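Reading time: 9 min

3.2 The basket and what goes in it

I'll admit I spent more of January thinking about baskets than I ever planned to. When we started the Kellumora study, the container was an afterthought. We wanted to know how people judge whether a small group of pretend groceries looks "put away" or just "put down," and I figured any old tub would do. Roel Van Damme talked me out of that on the first Thursday, and he was right (he usually is about kitchen stuff).

His argument went like this. A deep bin hides its contents, so raters end up scoring the bin. A flat tray shows everything but gives the food no real inside or outside, and people argue forever about whether something near the lip counts. A shallow oval basket sits in between. It has a clear rim, it has a bottom you can see, and it's the sort of thing plenty of folks keep on a counter for fruit anyway, so raters bring their own habits to it. I liked that last part a lot!
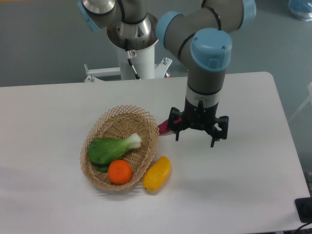
The produce was the next headache. We looked at real food first, and I still think real food would be nicer in a perfect world, but it wilts and bruises and then you're comparing Monday's greens with Friday's. So we went with toy pieces and picked them for shape more than for realism. We wanted something long and floppy-looking, something plainly round, and something small that could go missing in the corner of your eye. Baltazar Olvera did the sorting with me, and we tossed out anything that made our pilot raters stop and ask what it was supposed to be — a surprising number of toy vegetables fail that test.

We showed each layout to raters and asked for a tidiness score from 0 to 100, plus a sentence or two in their own words. I read every one of those sentences, and they taught me more than the scores did. People hardly ever talked about color. They talked about resting and leaning, about things having "their spot," and about whether they'd feel the urge to reach over and fix something. One rater in the Montes group wrote that she'd leave a messy basket alone all week but couldn't walk past one stray piece of fruit. I feel the same way, and I've tried hard to keep that out of the coding.
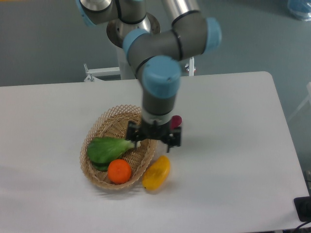 Figure 2. Toy produce in and near the oval basket.

Our coding scheme treats "in" and "neat" as separate questions, and I'd push anybody repeating this to do the same. A piece is in if it rests inside the rim, full stop, and we don't care which way it points. Neatness gets its own score. Take the layout in Figure 2: the leafy green and the round orange fruit are both in, even though the green takes up the left and upper part of the basket and the fruit sits right up against it. The small magenta-red piece is on the table, so it's out. Under our older one-number scheme a layout like that landed in the mushy middle, and you couldn't tell whether a rater minded the crowding or the leftover piece. Splitting the two fixed most of our disagreements (not all of them, see Section 4).

We also set a cutoff of 80 on the neatness score for calling a layout "finished." That number came out of a long talk between Baltazar and me, and I won't pretend it's sacred. We kept it fixed from then on, and the Foment raters worked from the same written instructions as everyone else, with the same basket shape described on the first page.

Related items
Kikora: notes on sorting toy kitchens
Counter habits and the fruit bowl, part 2
The Montes rating sheets, with comments
What counts as put away?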